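Search notebook Go

April, 4:10 pm -- Found the fault, and it's a fun one! The left gripper kept dropping out of its hold after more than 2,000 cycles. Ekene Okeke swapped the cable and got 182 clean closes before it faulted again, so the cable's fine.
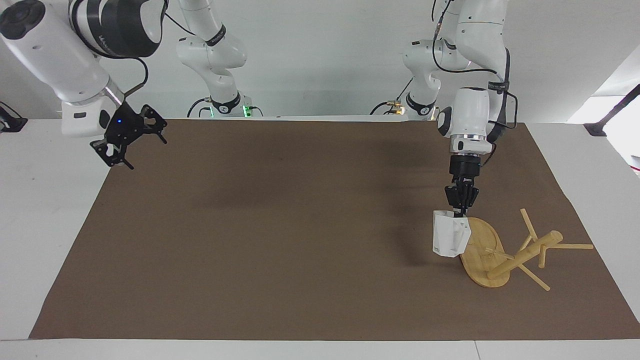 Gripper faults are logged per arm now, so left and right don't get mixed up. Next run, check the left one's grip on the white plastic piece before it goes anywhere over the bamboo stand -- those pegs are thin. Stop button within reach, please!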